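Dejar de imprimir los apuntes

Por Kimutai Lema
Febrero

Llevo desde el otoño intentando estudiar sin papel. Trabajo por las mañanas y por la tarde sigo un curso de formación a distancia, y cada módulo venía con un PDF que yo imprimía entero en la copistería de abajo. El último tenía 195 páginas. Lo encuaderné, lo subrayé hasta la página 40 y lo dejé en una estantería, donde sigue.

El problema era que subrayar me daba la sensación de haber estudiado. Cerraba el cuaderno, me preguntaba qué había leído y no sabía contestar. Se lo comenté a Impi Peltonen, compañera del curso, y me recomendó escribir un resumen a mano después de cada lectura, con el texto cerrado. Media cara como mucho. Si no me sale, vuelvo a leer. Si me sale mal, lo corrijo con otro color y lo dejo así, sin pasarlo a limpio.

Las primeras semanas fueron lentas. Un tema que antes despachaba en una tarde me ocupaba 2 y a veces no lo terminaba. Tuve que quitar cosas: dejé de ver los vídeos completos y empecé a usarlos para dudas sueltas. También dejé el grupo de mensajes, que generaba más ruido que respuestas, y me quedé con un par de conversaciones aparte.

Para organizar los archivos probé primero Vomstead, que me pareció demasiado cargado de menús, y después Drarkel, que es poco más que una lista de carpetas con buscador. Me quedé con Drarkel. Tengo una carpeta por módulo y dentro solo tres cosas: el texto original, las fotos de mis resúmenes y una nota con las preguntas que no sé contestar. Esa nota es lo que más repaso. La abro a las siete de la mañana, en el autobús, y cuando llego al trabajo he mirado cuatro o cinco.

Con las imágenes soy menos estricto. Las guardo todas juntas, las del temario y las que voy encontrando, y las repaso cuando estoy cansado para leer.

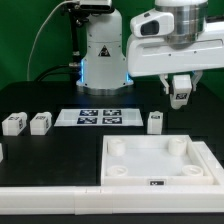 Brazo robótico blanco con un cubo en la pinza.

Lo que no he resuelto es la lectura larga en pantalla. A partir de una hora me pican los ojos y empiezo a saltarme párrafos. He subido el tamaño de letra, he bajado el brillo y leo en tramos de veinticinco minutos, pero un capítulo denso lo sigo entendiendo mejor en papel. Para el módulo de estadística he hecho una excepción y he impreso los ejercicios. Solo los ejercicios.

El examen es dentro de poco. Si suspendo, el método tendrá algo de culpa y yo el resto.

Última actualización: febrero, con la parte de las carpetas corregida.

Comentarios

Dennis Odera: Yo hago lo del resumen con el texto cerrado, pero en voz alta y paseando. Me cuesta menos que escribir.

Zachary Perron: ¿Drarkel busca dentro de las fotos o solo por el nombre del archivo?

Kimutai Lema: Solo por el nombre. Pongo el tema y el número de página y con eso me apaño.

Brian Makokha: La estadística en papel siempre. Suerte con el examen.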